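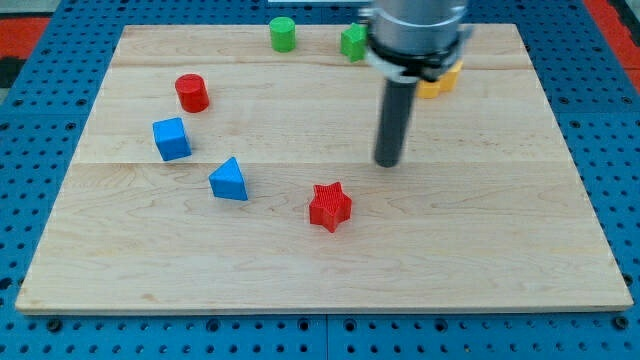 R. Pelkonen

Where do the lines in wood come from?

Look closely at a piece of wood and you will often find thin lines or wavy streaks. This pattern is called the grain, and it was made while the tree was still growing.

A tree gets fatter every year. Just under the bark is a very thin layer that makes new wood. In spring the tree grows quickly and the new wood is pale. Later in the summer it slows down, and the wood it makes is darker and harder. By November a tree in Britain has usually stopped growing until spring.

One pale band and one dark band make a ring. If you find a stump with 20 rings, the tree lived for 20 years or so. Some oaks have lived for more than 800!

Rings are round, so why are the lines on a plank long? It depends on how the log is cut. Slice across a log, like a cucumber, and you see circles. Slice along it and you see the sides of the rings, which look like stripes or waves.

Not all wood has a strong pattern. Maple is pale and its grain can be hard to spot. In pine the stripes are easy to see. A knot is a dark, round mark where a branch once joined the trunk – the grain bends to go past it.

Try it yourself: put thin paper over a rough plank and rub gently with the side of a wax crayon. Do the same on 2 different kinds of wood and write the name of each one on the back.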